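Sobre nosotros – Gringate

Quiénes somos

Hola, soy Yến Tạ y llevo Gringate. Antes de montar esto pasé muchos años entre cocinas de hotel y talleres de montaje, así que cuando alguien me pregunta si las máquinas ya pueden hacer las tareas de casa, lo primero que me viene a la cabeza es una pila de platos a las once de la noche (¡y las ganas que tenía yo de que la fregara otro!).

Empezamos en abril, en un local de Tallholm con goteras y una calefacción que sonaba como un tractor. Éramos 2 personas y una lista pegada en la pared: recoger la mesa, guardar la compra, doblar trapos, ordenar un cajón de herramientas. La lista tiene ahora 67 tareas, y le seguimos añadiendo cosas cada vez que alguien llega quejándose de algo que le ha tocado hacer en su casa.

Qué hacemos

Enseñamos a las máquinas con manos de gente. Nuestros operadores cogen una pinza de mano y hacen la tarea de siempre, con sus dudas y sus torpezas, y de ahí sale el material con el que luego entrenamos. Dal Bello nos pide sobre todo trabajo de taller – colocar piezas en bandejas, devolver cada llave a su sitio – y Flenbridge prefiere lo doméstico: cocina, despensa, baño. A mí me gusta más lo segundo, lo confieso, porque en una cocina nada está nunca donde lo dejaste.
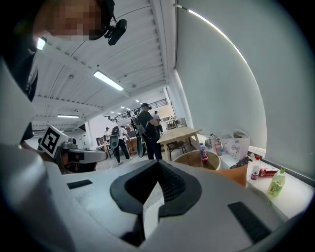 Pinzas de mano en marcha; a la derecha, la encimera con un cuenco, botellas y una bolsa de Hello Kitty.

Una encimera así da para una mañana entera. Una botella de plástico cede cuando la aprietas, una bolsa de papel se arruga, y un cuenco hay que llevarlo recto o acabas con la fregona en la mano. Las personas resolvemos todo eso mientras pensamos en otra cosa. A un robot hay que mostrárselo muchas veces, y con objetos distintos, para que no se aprenda de memoria una sola botella.

Entonces, ¿pueden ya o no?

Pues a ratos. Coger un objeto rígido y ponerlo en otro sitio sale bastante bien, y en el taller, donde las piezas se repiten, hay trabajos que yo dejaría en manos de una máquina mañana mismo. En casa la cosa cambia. Doblar una camiseta se puede, despacio y con supervisión. Recoger una cocina entera después de una comida familiar, todavía no, y desconfío un poco de quien me lo promete con un vídeo de 30 segundos. Yo siempre pido ver también los intentos malos. Los nuestros los enseñamos en las visitas, y hay algunos de risa.

En nuestro último recuento teníamos alrededor de 755 horas de tareas grabadas. Suena a mucho y se queda corto, sobre todo en lo blando y en lo transparente, que siguen siendo mi dolor de cabeza.

Ven a vernos

Si tienes una tarea pesada, en casa o en el taller, cuéntanosla. Nos sirve más «tardo media hora en clasificar tornillos» que un pliego de requisitos – ya haremos nosotros las preguntas pesadas después. También buscamos operadores con paciencia y buen pulso. No hace falta saber programar, y a quien haya trabajado en hostelería le guardo un cariño especial.

Escríbenos desde la página de contacto y te respondo yo, normalmente con un café al lado.

Texto revisado el 30 dic 2019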